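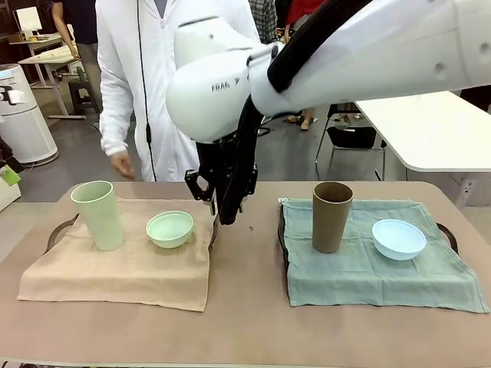 Can you rent a table-setting skill for a robot arm without hiring an engineer to set it up?

If you already own the arm and a gripper, you can. Dustell is sold as a monthly plan, and the setup is a guided thing you click through on a laptop.

Robots > Services > Reviews > Threads

Threads Reviews Saved Search Log in

Mercy Kombo
7 November 2024

OK so a bunch of you asked what I thought of Dustell after I whined about the price last month. I've had three weeks with it now and I have OPINIONS. Long thread, get a snack.

Quick version of what you're buying: you bring the arm and the gripper, they send a box of practice tableware plus a login, and you get a set of skills like "pick up cup," "put bowl on napkin," "clear tray." It's made by Luvitz, who also do the Wallow thing for laundry folding (haven't tried it, don't ask me, I have enough laundry).

Price first. $604 for the starter plan, and that covers 3 months. After that it renews every month, and the renewal price is on a different page from the starter price, which I found kind of annoying. Go read both pages before you put a card in.

Setup took me one afternoon. The laptop part is super easy, big buttons, it tells you when to move the arm and when to keep your hands out of the way. The slow part was getting the cameras to agree on where the table is. You do a little dance with a printed card, and if your card curls at the corners (mine did) you start over.

Tape the card flat. All four corners. That's my one pro tip and I'm giving it away for free.

Cups! Cups are what it's best at. Tall ones that get wider at the rim are easy for it, it comes straight down from the top and closes on the side wall. I ran the cup skill 20 times on a Monday before lunch and it missed once. I was ready to be snarky and I just couldn't be.

Bowls are so-so. Small shallow ones on a napkin give it trouble, it wants to pinch the rim and sometimes it pinches rim AND napkin, and then everything goes for a ride together. They have a setting called "soft surface" that helps a lot. It's off by default. Why is it off by default??

Cloth in general is where I'd like to see them put some work in. You can have it set things down on linen all day long. Ask it to go get something off of wrinkled linen and you'll be standing there with your hand near the stop button.

Two trays side by side is the demo everyone wants to see: cup and bowl on one, cup and bowl on the other, different colors so you can tell the software which is which. You type "green cup" and it goes for the green cup. Teal napkin, same deal. It did mix up "blue" and "green" for me until I started writing the full color names the way they have them in the help page.

Somebody asked if it needs a fixed camera or one on the wrist. It'll run with only the fixed one, but get the wrist one going too if you can. The close-up view is where it works out how a cup is sitting, and a cup on its side is a totally different pickup from one that's standing up.
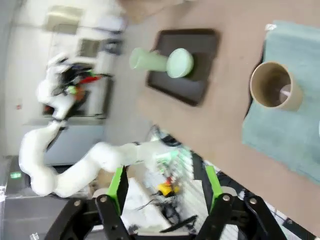 And that's the part I'd pay for, really. With the wrist view off, it treated every cup like it was upright and went in from the top no matter what. With it on, it slows down, tips the gripper over, and has another look before it commits. It's a slower pickup but I'll take slow.

Dark trays with a raised edge: watch your fingertips. The software has a "tray wall" height you can type in. I left it at zero the first day like a dummy and heard a noise I did not enjoy. Measure your tray, type it in, move on with your life.

It also handled paper cups better than I figured it would. You have to turn the grip force way down (there's a slider, mine lives at 19) or you get a sad squished cup. I'd love to be able to save a force for each object. Right now it's one number for the whole run, so I end up picking the number for the wimpiest thing on the table.

Support! I wrote in twice. First time I got a real answer the same day from Njoroge Ogola, who walked me through the camera card thing and was really nice about it. Second time, about the renewal page, I got a form letter. So, one for two.

How does it compare to Were? I used Were for most of last year. Were gives you way more knobs and you can write your own steps, and if you like that kind of thing you'll feel boxed in here. Dustell is quicker to get going and much friendlier if you're handing the laptop to a coworker who has never touched an arm.

Things I still want: soft surface on by default, force per object, a longer trial, and please let me rename the skills. I have three called "Place item (copy)" and I no longer know what any of them do.

Am I renewing? I'm going month to month through December and then I'll see. If you only need cups moved, I'd say go for it. If your whole job is napkins, hang on a bit and see what the next update does.

Replies are open, ask me stuff! I'm back at the table tomorrow and can try small things for you if they don't involve soup.

Recent threads
Printed camera cards, ranked by how much they curl
Were after a year: what I kept and what I turned off
Grip force for people who keep crushing things
Is Wallow worth it? (asking you, not telling you)
My stop button habits, good and bad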